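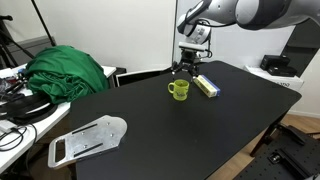 Workroom assistant, part time, 24 hours a week

Gruteck is looking for someone to keep our workroom in order. The work is plain: wiping down the black tables, coiling cables, folding cloths, putting small items such as mugs and boxes back where they belong, and telling us when something is missing or worn out. You will start at 200 a day, paid every two weeks.

You should be able to lift 28 pounds and stand for most of a shift. No experience is needed. We do ask that you label things clearly and leave a table the way the next person expects to find it. 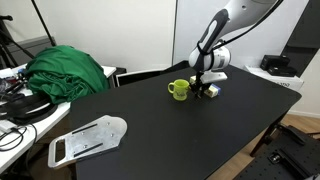

Posted by the Gruteck workroom office, 3/11/22

Shifts are eight hours, three days a week. The first one is spent learning the shelves and the sign-out sheet. Cables get most of the attention, as they pile up on the side desk faster than anything else. Dust and lint on the tabletops are wiped off at the end of each shift with a dry cloth.
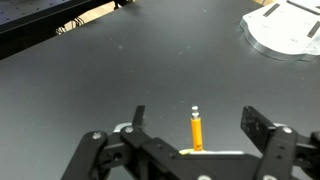 Michalík, who had the job until February, wrote to us that the tables take ten minutes and the cables take the rest of the morning, and that new people should bring their own gloves.

Applicants must be 21 or older. Leave a short letter and a phone number at the front desk.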